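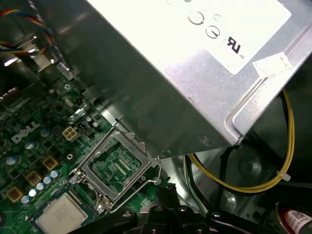 Friday, February 20, 2026

The electric bill came while I was still in my coat. 1,087 kilowatt hours for the month, for a house with one person in it most of the day and two at night. I read it standing by the door and then I read it again at the kitchen table, as if sitting down would help.

Andard, the company that sends the bill, has added a page this winter called Your Home's Story. It has a row of little houses colored green to orange, and mine is orange. Under the houses it says homes like mine use less. Homes like mine how? They have never been inside. They don't know if I have a basement or a bird. I suspect the houses get colored by whatever makes people click on the offer at the bottom, which is for a smart energy plan at a monthly fee. So I would pay them to tell me I'm paying them too much.

I did what I always do, which is go around the house being suspicious of things. The old desktop computer in the back room stays on day and night, and I've blamed it for years without any evidence. The freezer in the basement makes a noise like it's thinking. The dehumidifier was running in February, with the air so dry I get a shock off the light switch. I turned that one off and felt pleased with myself for an hour.

Then I got out the plug-in meter, the Mazurek one I bought at the hardware store in Gandale two winters ago and used once. The instructions are gone. The buttons are the kind where you hold one and tap the other and it either shows you the cost or erases everything. I put it on the computer first, expecting to win the argument. It read 70 watts and stayed close to that while I stood there. Fine, so it isn't nothing. But I worked it out on the back of the envelope and leaving it on all month comes to 50 kilowatt hours, give or take, and the bill is 1,087. I'd been carrying a grudge against a machine that does a twentieth of the damage.

Put the meter on the freezer after lunch and left it. I don't fully trust it either. Who checks these things? It could be telling me any number and I'd write it down.

The real answer is the heat, I suppose. It was bitter for most of the billing period and we have the electric baseboards upstairs, and I've been sneaking the bedroom one up at night and not mentioning it. I am not ready to put that in the notebook with the other figures. Well, I just did, in this one.

There was a flyer tucked in with the bill as well, for a thing called Cledico. You clip it inside the breaker box and it listens to the wiring and tells your phone which appliance is running. It claims to cut a household's use by 14 percent. Cut it how? A thing that listens doesn't turn anything off. I read the small print, and the 14 percent is "among engaged customers," meaning the ones who walk around turning things off. I could be one of those for free. I've been one since ten this morning and my feet hurt.

I kept the flyer anyway. It's under the fruit bowl with the gutter one.

Called Andard at 2 to ask whether the reading was a real one or an estimate. Long wait with the piano music. The person was perfectly nice and said it was an actual reading from the meter. I asked how she knew and she said it has an A next to it. I looked and it does have an A next to it. I'm not sure what I expected, a photograph maybe. I asked about the orange house too and she said that part comes from a different department.

Went out before dark and read the meter myself, in my slippers, on the ice, which was stupid. The number was higher than the one on the bill, as it should be by now. Wrote it on the calendar. I'll go out again next Friday and compare, and if it's normal I'll drop it.

Supper was soup. We ate with only the one lamp on and got asked about it, so I had to bring out the envelope and explain. Not much interest shown. The bedroom heater came up almost at once, so that wasn't a secret after all.

Freezer figure in the morning. Need batteries for the flashlight, and salt for the side steps.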